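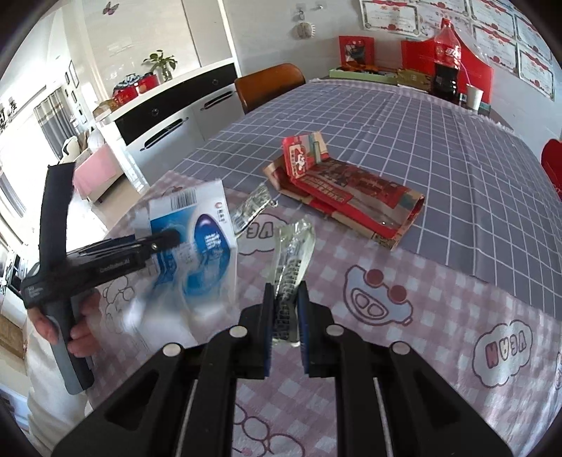

Wonotia, February 8, 2020

My home safety check for the big room -- table end first, then the floor. I do this twice a year (the last one was October) and Young-sook Ra gets a copy because she likes to argue with my ticks.

## Table and walls

- [x] **Tablecloths lie flat.** Two layers again, the pink check over the grid one. I do love that pink cloth with the silly faces, but two cloths slide more than one, so I gave it a good tug at each corner. Held fine!
- [x] **Small packets kept together.** The little clear plastic ones are my bugbear. They're exactly the size a toddler likes to chew, so they go back in a box before the Robles grandchildren come round.
- [x] **Certificates secure.** Five frames, all on proper hooks. I pushed each one up and let it drop back. No wobble.
- [x] **Wall clock.** Hangs from its hook nicely, battery changed.
- [ ] **Plant on the white cabinet.** I'd like it further from the tin, so you can reach one without knocking the other. Comment from Young-sook: "It's fine." It's not fine, I'm moving it.
- [x] **Big cola bottle.** Cap end checked for drips, wiped underneath anyway.

## Floor and walkways

- [ ] **Waste bin emptied.** Full of paper and rubbish, and standing out on the tiles where people walk. Empty it tonight and tuck it in by the wall.
- [ ] **Cloth hanging over the table edge.** The lace trim is pretty but it comes down low enough for small hands to pull. Clips from Fosevier, pack of 26, ordered (item 219 in their catalogue, if you want some too).
- [x] **Tiles.** Shiny, so I went over them in socks to see -- a bit of slide near the sofa, nothing dreadful.
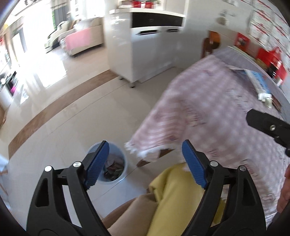 ## Still to do

- Move the plant.
- Bin.
- Clips on when they arrive.
- Fold the pink throw on the sofa so it doesn't trail.
- Ring Hasasden about the window catch, extension 31.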